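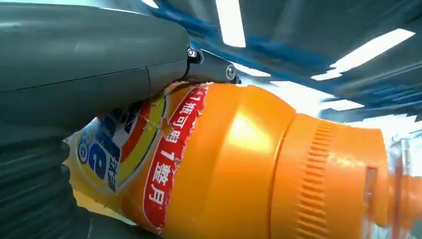
Pirjo Hakala has been in charge of the cleaning cupboards at Koskela for long enough to have opinions about labels. Koskela is a shared house and workshop building on the edge of Durelside, with two kitchens, a laundry and a long corridor of rooms let by the month. People come from all over, they bring their own cleaning things, and when they leave they leave the bottles behind.

"That's most of my work," she says. "Other people's half bottles."

We talked in the laundry, where she was going through a shelf. I had asked to see how she decides what stays and what goes, as a few readers had written in after our August piece on clearing out under the sink.

Her first rule is that a bottle keeps its label or it gets one. Labels come off for dull reasons. A bottle stands in a puddle, or gets picked up with wet hands every day, or rubs against the one next to it. First the edge lifts, then the white backing starts to show, and after that somebody picks at it while they wait for the machine to finish.

"A torn edge is no trouble. If I can still read what it's for, I put clear tape over the loose bit and carry on. Go right round the bottle with the tape, so it sticks to itself. If you only do a short piece it comes off with the label attached."

She dries the bottle first and leaves it overnight if there has been any liquid down the side. Parcel tape works. The thin stuff for wrapping presents does not last a week.

The second matter is language. Plenty of the bottles at Koskela have Chinese on them, others Finnish, Portuguese or German, depending on who has been living there. Pirjo reads Finnish and English. For the rest she asks.

"I don't guess from the colour. Orange could be floor cleaner or it could be something you'd wash your hands with. We had a man here, Benedikt Ruppert, who did the hall floor with fabric softener for a fortnight. It smelled lovely and you couldn't stand up on it."

Ruppert still rents a bench in the workshop, and when I found him there he confirmed the fortnight. He had gone by a picture of a flower. "I thought the floor was just well polished," he said.

When there is nobody in the building who can read a label, Pirjo uses the translation on her phone, which she says does well on big print and badly on small print that goes round a curve. She has picked up a handful of characters this way. The pair 抗菌, for instance, means antibacterial, and she now spots it on a shelf without help.

"It doesn't tell you what the thing is, mind. You get that word on soap, on washing liquid, on chopping boards. So you still have to read the rest."
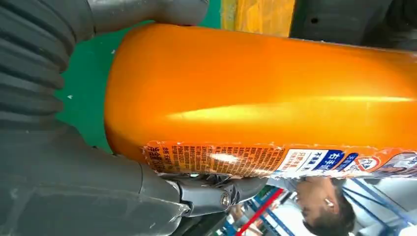
The rest is usually in small type on the back, and it is the part she cares about most: what is in it, how much to use, what not to mix it with. She turns each bottle right round before she puts it down. If the block of small text is whole, the bottle can stay even when the front is a mess. If it has gone, and nobody can say for certain what the bottle holds, she sets it aside for the hazardous waste point and does not use it up.

"People hate that. They say it's a waste. I say fine, you put your hands in it."

For the ones that stay, she writes a plain tag in English with the use and the amount, and fixes it on with a rubber band at the neck. She does not stick it over the printed label, however tatty that is. Somebody who can read the original should still be able to.

The tags were the idea of Santeri Hirvonen, who manages the building. Before that there was a typed list on the cupboard door. "The list was always right and the shelf was always different," he told me by phone. He had 200 tags cut from card offcuts at the print shop in Durelside and reckoned they would see him out. They were gone by the second winter, and he ordered another 200.

I asked Pirjo about decanting, which comes up in nearly every letter we get on this subject. She is against it. Matching bottles look tidy in photographs, she says, but the information stays behind on the one you threw out. The only thing she pours is a 900 ml refill pouch back into the same kind of bottle it was made for, and she checks the two names against each other before she starts.

"Same with topping up. Don't put the end of one into another because they're both orange. Finish it, rinse it, put it in the recycling."

Does she ever throw out a full bottle? Rarely. Unopened ones go on the free shelf by the back door, and they are usually gone the next day. Joonas Hyvönen, who has the end room, takes anything meant for dishes.

Before I left she showed me how she stores them. Bottles stand upright with the side that has the instructions facing out, which looks odd until you get used to it. Anything with a loose cap goes in a tray. Bleach has a shelf of its own, low down and behind a catch, well away from anything acid such as limescale remover. The kitchen cupboards have only what gets used daily, 2 bottles to each sink, and anything else people carry in there gets carried back.

She goes through each cupboard once a month. It takes her a morning, and more when somebody has just moved out. The laundry was nearly finished when we spoke. She had the upstairs kitchen still to do, and a carrier bag that had been left outside her door with no note on it.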